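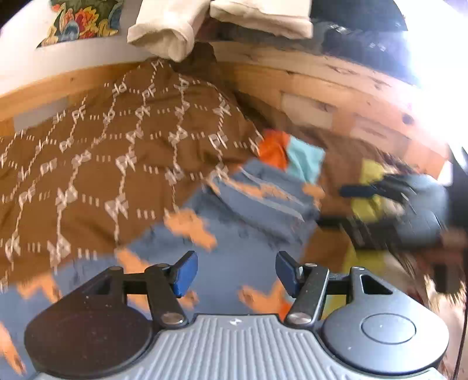 Can a Machine Make the Bed Yet?

The engineer from Tarkden who spoke with us has worked on household chores for 3 years. Her answer is careful. "A plate is easy. A blanket has no fixed shape, so every time it is a new problem."

A bed with several layers, like the brown printed blanket and the blue cloth with orange shapes, is for her the hard case. "The gripper must take one layer and leave the other. Of 594 tries in our last test, 470 were good enough for me. My mother would accept fewer."

And the shop floor? At Vermeulen, she told us, folding is still done by hand. Her team will try towels there in September. "Towels first. Then we talk again about beds."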